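3.2 Collecting the demonstrations

I'll be upfront that this was the part of the project I enjoyed most, even though it ate most of August. Lorenz Koller and I took turns at the leader arms, moving groceries from a cardboard box into a basket, over and over, while Jonas Hubmann sat next to us and typed in a label for each try. We ended up with 581 demonstrations in the Camenzind set. Of these, 37 were thrown out later (mostly dropped camera streams, plus a few where I sneezed or lost track of which arm I was driving).

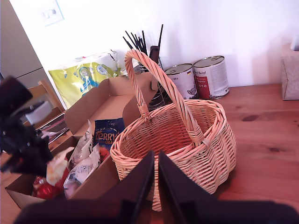
Choosing the goods took longer than I'd like to admit. We wanted things that bend, crinkle and slide, because our earlier set, Grundano, was all hard blocks and the policy got lazy about how it closed its fingers. So the box got a mix: a blue Terry's chocolate orange package, white printed paper bags, something red and glossy down in the corner. The basket has that tall handle arching over it, and I love what it does to the data! You can't just swing across and let go, you have to pick a side of the handle and commit to it. Lorenz nearly always went left and I nearly always went right, so we logged the operator with every episode and balanced the two when sampling batches.

We also left the background alone on purpose. Kitchen stuff stayed along the wall, and between blocks of episodes we'd nudge the box or the basket a little (never both at once, so that Jonas could note the change in one field). Each of us drove for 7 blocks before swapping out.
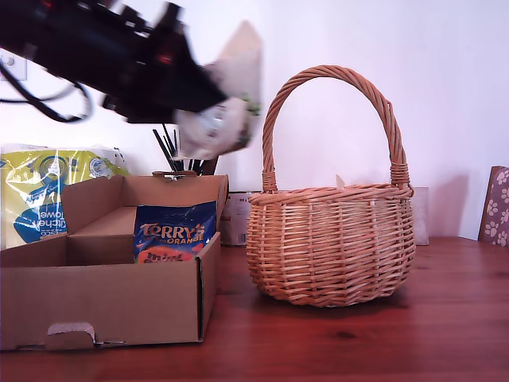
Figure 4. Carrying a packet toward the basket during a demonstration; the Terry's bag is still in the box.

The carry phase turned out to be where our two styles differ most. I tend to rush it and then hover, Lorenz keeps one slow, even speed the whole way. We didn't try to train this out of ourselves. We kept both styles in, resampled everything to the same control rate, and let the Zimotis encoder sort it out, with results in Section 5.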